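Section 9: Adding Films and Setting Up Your Watch Log

Read this section before you import anything. The Inskip catalog tool will accept whatever you feed it, and undoing a bad import takes longer than doing a good one.

9.1 Before you start

You need a Welten account, the Inskip desktop program, and a list of the films you own or have seen. The free plan holds 200 titles. The sign-up page calls that "plenty for most viewers," which may be so if most viewers gave up on movies in college.

Caution: Export your old list first and keep a copy somewhere outside the program. Inskip makes a backup of its own, but it overwrites that backup every time you quit.

9.2 Importing a list

1. Open Inskip and choose File, then Import List.
2. Pick your file. Plain text works best, with one title per line and the year in parentheses.
3. Set Match Source to Zuseslow. The other choice, Rudetton, is larger but full of duplicate entries for TV cuts and airline versions.
4. Turn off Auto-Accept Matches. It is on by default and shouldn't be.
5. Click Run and wait for the Review screen.
6. Go down the list and check the year on each match. Remakes are where it goes wrong. In our test list of 149 titles, 37 came back as the wrong film, and most of those were marked "High Confidence."
7. Click Save to Catalog.

Note: A green check mark means that the title matched. It says nothing about the director, the year or the running time.
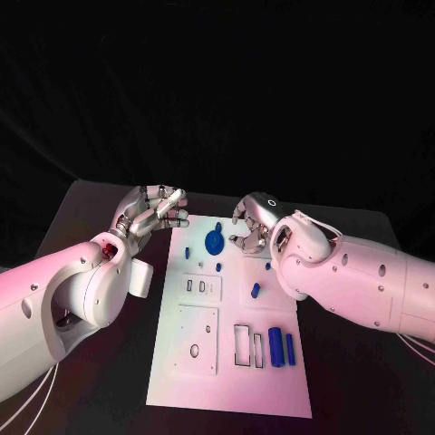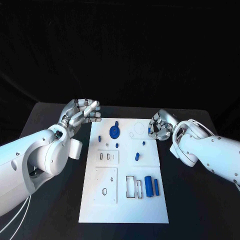
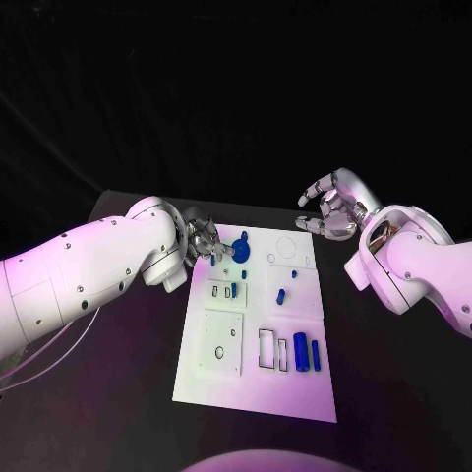
White board on the dark table, with a robot arm on each side.

9.3 Setting up the watch log

1. Open the Log tab and click New Log.
2. Choose a date style now. Changing it later scrambles old entries, a bug that was listed as fixed in August and still turns up.
3. Pick a rating scale. Stars can be halved; the ten-point scale can't.
4. Decide whether to count rewatches as separate entries. If you say no, the second viewing replaces the first, review and all.
5. Click Create.

Caution: Don't paste long reviews straight into the log window. It times out without warning. Write them in another program and paste when finished.

9.4 Suggested For You

This panel claims to learn your taste from your ratings. We rated a stack of slow family dramas highly and were offered two shark movies and a concert film. You may have better luck. To hide the panel:

1. Open Settings, then Display.
2. Clear the box marked Show Suggestions.
3. Restart Inskip. The panel stays up until you do.

Note: Program updates turn the panel back on. Check the box again after each one.

Section last revised 3/4/25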